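Gorkent Sermons Index: second progress report to the Hornance Fund

Period covered: April to November

Summary

Work on the index is on course for the end of the grant, with one part behind and one part ahead. The transcription of the early notebooks is finished apart from a few damaged leaves. The scripture index is in a usable state for the Old Testament and well under way for the New. The list of works cited in the sermons is behind where we said it would be in the spring report, for reasons given below. Spending is within the budget and we are not asking for more money.

Background

For anyone on the panel who did not see the first report: the collection is the manuscript sermons preached at the Gorkent meeting house by its first three ministers, held in 88 notebooks in the chapel library. A printed selection was made in the last century but it left out the weekday lectures, modernised the spelling without saying so, and gave no references for the books the preachers quoted. Readers have been relying on it ever since. The grant pays for a full transcription, a scripture index, an index of subjects and a list of every work cited, with a reference to an edition that an ordinary reader can find.

Transcription

All the notebooks of the first and second ministers have now been transcribed and checked once. The second check is being done against the scans, with the notebooks themselves fetched only where the scan can't be read. The second minister used a form of shorthand for divine names and for common phrases from the Psalms. In the spring we had been leaving these as they stood. We have now expanded them in square brackets throughout, which took most of June, and a table of the forms will go in the front of the index.

The third minister's hand is easier but his habits are worse. He preached from loose sheets and put them back into whichever notebook was nearest. 14 of his sermons turned up in the wrong volume, two of them split between volumes. They have been left where they are physically, and the index will give both the shelf place and the place they belong in the series. The library asked for this and we agree with it.

The damaged leaves are all in the notebooks from the Exodus series. Nazari, who did the scanning, have taken the worst of them again under a different light and have recovered most of the lower halves. Where nothing can be read the transcription says so and gives the length of the gap in lines. We have not guessed at missing words, even where the verse being quoted is obvious.

Scripture index

The index gives every direct quotation and every plain allusion, marked separately. Genesis to Malachi is done. In the New Testament we have finished the four Gospels, Acts and Romans. Hebrews will be slow, as the second minister preached through it for years and hardly wrote a paragraph afterwards without going back to it.

We have had to settle a rule about allusions. At first two of us were marking very differently: one counted any echo of a phrase, the other only those where the preacher plainly meant the hearer to think of the passage. We have gone with the second. The entries already made under the looser rule for the minor prophets have been gone over and thinned out. Readers who want every echo will still be able to search the transcription.

Versification was another matter. The ministers used the Authorised Version in the pulpit but sang from a metrical psalter, and when they quoted a psalm from memory it was often the sung words that came out. These are indexed under the psalm and verse with a small m after the reference.

Works cited

This is the part that is behind. We had thought most of the books quoted in the sermons would be standard ones, easily matched to a modern reprint. Many are. But the first minister quoted a good deal from catechisms and funeral sermons printed locally, and he seldom gave a title. "A worthy divine of this county" is as much as we often get. He also ran several writers together in one passage, so a paragraph that looks like a single quotation can turn out to be three.

The rule we are now working to is as follows. Where a work can be found in a collected edition that is still in print or free to read online, we refer to that, by volume and page. Where it can't, we refer to the first edition, with the library that holds it. Where we have a strong idea of the source but no proof, the entry says "probably" and the reason is given in a note. Where we have no idea, the quotation goes in a list of untraced passages at the end, printed in full so that somebody else may spot it.

There are at present 20 passages in the untraced list from the first minister alone. We expect it to shrink, and we also expect some to stay there for good. We would ask the Fund to accept a list of untraced passages as part of the finished work. The original application spoke of "all works cited", and that was too strong a promise.

A side benefit has been a better picture of what was on the shelves at Gorkent. The chapel library's oldest catalogue has been matched against the citations, and a fair number of the books the ministers quoted were borrowed from elsewhere. The second minister names the lender now and then in the margin. We are keeping a note of these but have not started to do anything with them, as it falls outside the grant.

The database

The entries are kept in Famico. It has mostly done what we need. Sorting by Bible book had to be set up by hand, and the first export lost all the italics, so titles of books could not be told from the words around them. The second export was sound. We now save a plain text copy at the end of each month and lodge it with the library, so the work does not depend on one program staying in business.

The panel asked whether the index could be put online before the printed volume is ready. We would like to put up the Old Testament part in the new year, marked as a draft, with an address for corrections. The subject index will not go up early. Its headings are still moving about: "assurance" and "perseverance" were one heading in the spring, were split in the summer and may have to be joined again for the third minister, who did not keep them apart.

Use of the material so far

Two evening talks have been given in the meeting house, one on how a sermon was built up from notes and one on the Psalms in the notebooks. A reading group has been meeting at 7.30 in the vestry to work through the Ruth sermons in the new transcription. They have sent back a short list of misreadings, all of which have been put right. A page on the project went on the library's website, along with a reading list of cheap editions for people new to writers of the period. The reading list is the page most often asked about at the desk.

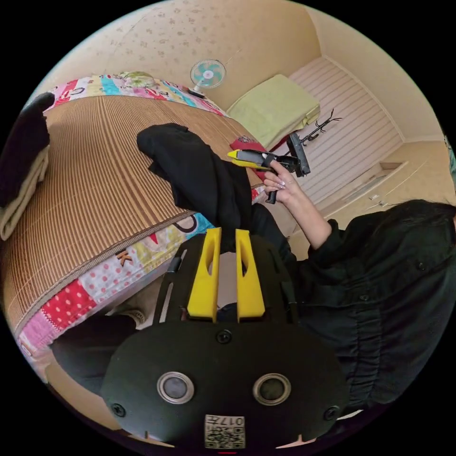

Seated beside the bed, with a hand-held gripper in the right hand.

Requests from outside have been light but useful. Most were from people looking for a family name in the funeral sermons. We can't answer these fully until the subject index is done, and have said so in our replies.

Spending

The largest item remains the transcribers' hours. Scanning is paid in full, including the repeat work by Nazari, which came to less than the amount set aside. Travel has been under budget, as one library we had meant to visit sent copies by post. We would like to move what is left from travel into hours for the works cited, and ask for the Fund's agreement to this. The sum falls within the amount the grant letter lets us move, but the letter also says to ask.

The printer has given a price for a volume of the size we now expect. It is higher than the one in the application. Leaving the scripture index in two columns and setting the untraced passages in smaller type would bring it back down, and we will send a sample page with the next report.

Next period

The New Testament index should be finished, Hebrews included. The second check of the third minister's sermons will be done alongside it. We have set aside up to 8 weeks for the works cited in his notebooks, which have fewer quotations than the others and usually give the author. The introduction has been started but only the part on the manuscripts is fit to be read.

Points on which we need an answer

The wording on untraced passages, as set out under Works cited.
Moving the remaining travel money into hours.
Whether the Hornance Fund wishes its name on the draft online index or only on the printed volume.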